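Board index > Reading Room > Historical fiction

Thread: The Salt Road to Plevska, worth finishing?

marginalia_moth
I'm on page 401 of Védís Thoroddsen's new one and the heroine still hasn't left Kisville. She has packed twice. Does she ever get on the boat, or do I put it down and return to my life? Read most of it standing in the kitchen this week.

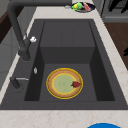
One plate, many chapters.

oldbindings
She gets on the boat. The boat then spends 36 pages in the harbor at Norðdahl discussing herring. I loved it, but I also enjoy tax forms.

tallow_and_ink
The herring is the book! Her father's debt is all in there if you read the captain's ledger. Skip it and the ending makes no sense.

marginalia_moth
I read the ledger. I understood that fish were bought. If the clue to the whole plot is in a column of barrels, I'd like a hint from somebody, maybe the cook. The cook seems sharp.

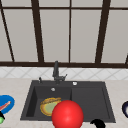

Smaranda Stoica: The cook is the one telling the story. Go back to chapter 2 and look at who is in the room each time a letter is read out loud.

oldbindings
I don't buy it. The cook is below deck when they sight Felivberg, and we get that whole arrival in detail, gulls and all.

tallow_and_ink
She could have heard it from the boy. He never shuts up.

oldbindings
He's asleep. It says so. He is asleep for most of chapter 13, and I envied him.

marginalia_moth
Okay, so I went back, and Smaranda may be right, annoyingly. The cook is in the room for every letter except the one from the uncle, and that's the one that gets quoted wrong later. I had put it down to sloppy editing and even wrote something rude in the margin.

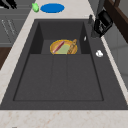

I still think about 100 pages could go, starting with the second packing. But I'm keeping it through March, and I've erased the rude note. Most of it. Does anyone know if the earlier one, with the lighthouse, has this much fish?

tallow_and_ink
More. Mostly cod.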